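The grey bin that outlasts everything else

Plastic storage bins rarely get a second look, yet most workshops, stockrooms and garages would stop without them. Sales of the big open sort, sold for parts, tools and returns, have held up well, and the reason is mostly price. A Jullance bin costs little more than a decent bucket and will take years of rough treatment.

Buyers tend to ask about capacity first. Wall shape matters more. Straight walls hold more for the same footprint, but small items gather in the corners and have to be picked out with the fingertips. Sloping walls waste a little space at the bottom and make everything easier to reach. They also let empty bins nest, which saves a lot of shelf.

Cleltness, which hires out storage to small firms, keeps 2,669 bins in circulation and retired 1,851 of them last year. Most went because of split rims. Scratched floors were hardly ever the cause, although they are what customers complain about.

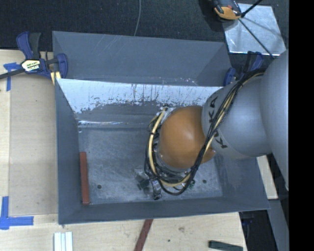

Scuffing is normal in a bin that is filled and emptied every day. Metal parts drag across the base, leave fine lines and take the shine off the walls. Dirt settles into the marks, so an old bin never looks quite clean – a stiff brush and washing-up liquid will shift most of it. Bleach is best avoided on coloured plastic.

Holes in the floor are worth checking before buying second-hand. They are handy for rinsing out, but a nuisance for anyone storing screws or washers. A sheet of rubber matting cut to size covers them and quietens the bin as well. Haronis sells it by the metre, and offcuts do just as well.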